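Wuleck Automation Forum > Standards and Good Practice > Handheld gripper collection: draft site rules

Posted by m_groen, 29 February 2024

Colleagues, the draft rules for handheld gripper sessions at the Kolitberg site are open for comment. The principal points are as follows.

1. Jaw pads are to be inspected before each session and replaced if the ribbing is worn.
2. Marker cubes are to be checked for scratches and secure mounting.
3. Each operator shall pause for 5 minutes after every 5 recordings.
4. Pads are to be retired at 3000 closures regardless of appearance.

Mieke Groen

Reply from gvandenberghe

I support points 1 to 3. I cannot support point 4. At Segers we retired one pair at 1578 closures and kept another well past the proposed limit. A fixed number will be treated as permission to skip the inspection.

Reply from m_groen

The limit is a ceiling. Point 1 continues to apply below it. I am willing to state this in the text.

Reply from jgeorgiou

The draft is silent on shared rooms. Where two people record in one room, the rules should require an agreed working area for each of them.

Reply from D. Bellamy

I must disagree with the previous post. Fixed areas are impractical when tasks move from table to table. A spoken call before crossing the room is sufficient, and it is what our crews are trained to do.

Reply from jgeorgiou

A spoken call depends on the other person being free to listen. An operator leaning over a small table, with attention on the object in hand, should not also have to track a colleague's gripper.

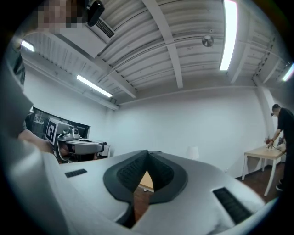

I would also ask that cables on work tables be covered by the same section. They should be routed away from the side on which the operator stands, and checked again whenever a table is moved.

Reply from fverbeke

Agreed on cables. On areas, the Pluvelell guidance permits either method if it is written down before the session. Could we adopt that wording?

Reply from D. Bellamy

I could accept that, provided the record is one line and not another form.

Reply from m_groen

Noted. A revised draft will be posted in April. Point 4 remains open.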